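**Winomier House Residents' Association**
**Minutes of the general meeting, December 13, 2025**

Present: the Chair, the Secretary, 14 leaseholders and a representative of the managing agent, Coetzee.

Apologies were received from the leaseholders of flats 2 and 10.

**1. Minutes of the previous meeting**

The minutes of the June meeting were approved with one correction. Under item 4, "rear gate" should read "side gate". The Chair signed the corrected copy.

**2. Matters arising**

The side gate has been rehung and the lock replaced. Two keys are still held by former tenants and the agent was asked to write to them again.

The bicycle store remains overfull. Labels will be tied to all bicycles in the new year, and any still labelled at the end of the notice period will be removed. One leaseholder asked that children's bicycles be treated in the same way as adults'. This was agreed.

**3. Water pressure and the rising main**

The agent presented the report from Wiron on the rising main. Pressure at the upper floors falls below the level set out in the maintenance plan during the early morning, and the contractor found that the booster pump is cutting out before the tank has filled. Wiron recommends replacing the pump and both isolating valves in a single visit, with the supply turned off for one working day.

Leaseholders on the top floor said that the problem was worst in kitchens and that dishwashers often stopped part of the way through a cycle. The agent replied that kitchens are fed from the same branch as the bathrooms and should improve by the same amount.
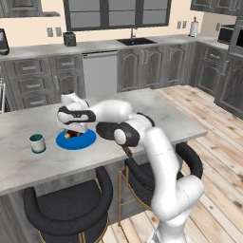 A leaseholder asked whether taps and flexible hoses inside the flats would be checked during the same visit. The agent confirmed that these are the responsibility of each leaseholder under the lease, but that Wiron would quote separately for any flat that wished it. Requests should reach the agent in writing.

It was resolved that the work should go ahead, to be paid for from the reserve fund. Two leaseholders abstained. Notice of the shut-off is to be posted in both entrance halls and sent by email.

**4. Insurance**

The buildings policy has been renewed with no change to the excess. The agent reported nearly 107 pages of policy documents – a shorter summary will be sent out with these minutes. Leaseholders planning to alter kitchens or bathrooms were reminded to tell the agent before work begins.

**5. Ulard Lane parking**

The council has not yet replied to the association's letter about deliveries blocking the entrance on Ulard Lane. The Secretary will write again, enclosing the log kept by residents. A proposal to paint a keep-clear marking on the association's own land was deferred until a price has been obtained.

**6. Any other business**

The stair carpet in the east entrance is worn at the first landing. The agent will arrange a temporary repair.

A request for a second recycling bin was noted – the agent will ask the collection service what it would cost.

**7. Next meeting**

To be held in June, in the ground-floor meeting room. Items for the agenda should be sent to the Secretary at least 14 days beforehand.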